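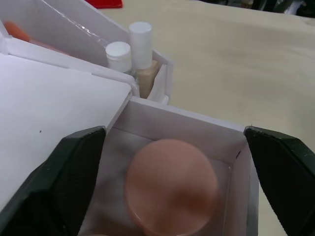
Dressing table and beauty shelf check - my own list, with comments
Done at the Rindton flat, 1/30/26

I do this one twice a year, now and again in September, and I write my grumbles next to each line so I remember what I was on about. Borrow it if you like! OK means fine, SORT means it needs doing, BIN means exactly that.

1. Organiser boxes, outside
OK. White cardboard still looks smart from the front, which surprised me. I gave the walls a gentle push with a thumb and nothing wobbled. Don't wipe cardboard with a wet cloth, I ruined my last set that way - dry duster only.

2. Organiser boxes, inside
SORT. Everything out, then tip each one over the bin and tap the bottom. Corners are the worst for powder. A dry pastry brush gets in nicely (keep it away from the kitchen afterwards, obviously).

3. Puffs and sponges
The pink round puff has its own compartment now and I'm sticking with that. It used to live in with the hair grips and came out looking like a hedgehog. Check for splits round the rim, hard patches and any smell. Squeeze it, and if it doesn't spring back, BIN. Mine passed. The wedge sponges from the travel bag did not, all 4 gone.

4. Washing puffs
Lukewarm water, a bit of plain soap, squeeze and don't wring. Leave it out overnight on a clean flannel. It must be dry right through before it goes back in its box, and the middle takes far longer than you'd think.

5. Brushes
OK, mostly. One loose ferrule on the big powder brush. I've glued it once already so if it goes again I'm giving up on it. Stored bristles up, away from the radiator.

6. Opened dates
SORT. I've started putting a little sticker on the base of anything new with the month on it. Two mascaras had no sticker and I couldn't for the life of me say when I opened them, so BIN for both. Same for a lip balm that had gone grainy.

7. Glass and sharp things
Tweezers capped, nail scissors closed, both in the drawer. Hand mirror checked round the edge for chips - none. My Billmont perfume bottle was far too near the front of the shelf, so I've moved it back.

8. Sprays and nail varnish remover
OK now. Lids on tight, upright, nowhere near the hair tongs or a candle. I had a 450 ml bottle of remover on the windowsill in full sun, which was daft of me. It's gone in the bathroom cupboard on the high shelf.

9. Plugs and leads
Hair tongs unplugged, lead cool and not nicked, no kinks by the handle. The Brosska extension lead has nothing else plugged into it. SORT: there's still a lead trailing behind the stool and I catch my foot in it nearly every morning. Clips needed.

10. Shelf itself
Brackets tight, one screw given a quarter turn. Heavy things to the ends over the brackets, light boxes in the middle.

Still to do: lead clips, a new travel sponge, another sheet of stickers.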